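Kitchen Tips for Runners: Which Ones Hold Up

2022-09-30

Every running site has a page of food and laundry advice, and most of them read as though they were copied from each other. I have been running long enough to have tried the bulk of it, usually the night before a long run when I should have been asleep. Some of it works. A lot of it costs money or dirties a blender for no gain I could notice.

What follows is sorted by job. I have no lab and no sponsor.

Homemade gels

The claim is that you can make your own gels for pennies. You can, if you don't count the ones that leak. The usual recipe is honey, a pinch of salt and a squeeze of lemon, thinned with water until it will pour. It tastes fine at the kitchen table. At mile 16 it tastes like warm honey, and you had better like warm honey.

Where people go wrong is the container. Zip bags with a corner snipped off are a mess, whatever the blogs say. Small soft flasks are better. I use a Kenine flask with a wide mouth and would buy any other brand with a wide mouth just as happily. Narrow ones can't be cleaned properly, and honey in a narrow neck turns into a plug.

Fill flasks through a funnel. If you don't have a funnel, roll a piece of baking parchment into a cone and throw it away afterward.

Maple syrup thins out more easily than honey and needs less water. Brown rice syrup is recommended everywhere and I have never seen the point of it.

Don't make a month's worth. Make what you need for the weekend and keep it in the fridge.

Rice cakes

I was ready to dislike these and they turned out to be worth the trouble, with conditions. You need short-grain white rice. Long-grain falls apart, and brown rice falls apart and then argues with your stomach. Cook it slightly wetter than you would for dinner, stir in something salty while it's hot, and press it into a square pan lined with plastic wrap. Press hard, using the bottom of a glass.

Chill it in the fridge before cutting. Cut with a wet knife. Wrap each piece in foil, or in parchment if you hate biting foil, and fold the ends under so you can open it with one hand.

Things I've seen added that I wouldn't add: fresh fruit (goes slimy), chocolate chips (melt, then harden, then melt), anything with cheese in June.

Keep them cold until you leave, and eat them the same day. Cooked rice that has spent a hot afternoon in a drop bag is a gamble. Toss it.

Boiled potatoes in salt

The one old trick I have no complaints about. Small waxy potatoes, skins on, boiled in well-salted water until a knife goes in without a push. Drain them, let the steam come off, roll them in a little more salt and bag them.

Start them in cold water. If you drop them into boiling water the outsides go to mush before the middles are done. Use a pot with room to spare so the water doesn't foam over, and set it on a burner that matches its base. A small pot on a big burner heats your handles and not much else. 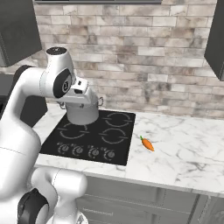
Pot with two loop handles, over the back-left burner.

Two-handled pots drain more easily than the long-handled kind when they're full, provided you have two dry pot holders. A damp dish towel passes heat straight through to your fingers. I learned that one the slow way.

Broth in a thermos

Good idea, badly explained most of the time. Fill the thermos with boiling water first, let it stand while the broth heats, pour the water out, then fill it. Skip that step and you'll be drinking lukewarm soup by midnight. Strain the broth if it's homemade. Little bits of carrot are charming in a bowl and annoying in a thermos lid when your hands don't work.

Bouillon cubes are fine. Anyone who tells you that you need bone broth simmered for 12 hours is selling bones.

Electrolyte powders and the scoop problem

The tubs are cheaper than the single packets, so buy the tub if you'll finish it. But the scoop sinks to the bottom, and the powder cakes as soon as your kitchen gets humid. Dry rice in a coffee filter is supposed to stop the caking. I tried it in a tub of Durkovus lemon and got caked powder with a coffee filter in it. What did help was putting the lid back on properly and keeping the tub away from the stove, which I suppose isn't clickable.

Weigh it if you care about the dose. Scoops get packed differently every time, and a cheap kitchen scale settles the matter.

Write the amount on a piece of masking tape and stick it on the lid. The label on the tub will be unreadable by the time you're halfway through.

Cleaning bottles and bladders

Denture tablets: yes. Drop one in, fill with warm water, leave it while you shower, rinse until you can't smell it. Check first that whoever made the bottle doesn't say otherwise.

Vinegar: works on mineral film, does little for mold, and the smell hangs around.

Dry rice shaken inside the bottle as a scrubber: I spent longer getting the rice out than I would have spent with a brush. Buy the brush.

Keeping the bladder in the freezer between runs: this one surprised me. It doesn't clean anything, so wash it first, but nothing much grows in there either. Shake out as much water as you can, lay it flat, and let it thaw before you bend it. I've had a Neves bladder going this way through 2 seasons.

If you see black spots in the hose, replace the hose. They're cheap. Stop trying to save it.

Freezing your shirt to kill the smell

No. It smells of nothing while frozen, like everything else, and then it warms up. Soak it in cool water with a little white vinegar, wash it inside out, and leave out the fabric softener, which coats the fibers and holds on to the stink. Hang it up to dry. The dryer is hard on the elastic and bakes in whatever you missed.

Wet shoes

Newspaper still beats every gadget I've been told to buy. Pull the insoles, stuff the shoes, change the paper once it's soaked through, and stand them on their sides somewhere with moving air. A fan is good. The oven is a terrible idea even on low, and I say that as someone who has smelled it. The glue lets go before the foam is dry.

Shoe dryers are all right. I borrowed a Plakow one and it did in one night what newspaper does in one night, with a cord.

Baking your own bars

Oats, nut butter, something sticky, a hot oven. The recipes mostly differ in how much they ask you to spend on seeds. Two things matter. Line the pan with parchment that hangs over the sides, so you can lift the slab out. And let it cool all the way before you cut it. Warm bars crumble, and then you've made granola.

One recipe I tried claimed 1330 calories for a pan the size of a paperback. I did the sums from the packages and couldn't get near it. If you're planning a long day around the numbers in a recipe, add them up yourself from what you put in the bowl.

Bars keep in a tin. They also freeze well, each one wrapped, and a frozen bar put in a vest pocket at the start is soft enough to chew later on. In cold weather leave the freezer out of it unless you like your dentist.

The night-before list on the fridge

I resisted this for years because it sounded like something from a planner company. Then I drove off without my bottles, which were sitting full on the second shelf. Now I tape a note to the front door at eye level saying what's still in the fridge, and I put my car keys in there next to the rice cakes. The note gets ignored half the time. The keys don't.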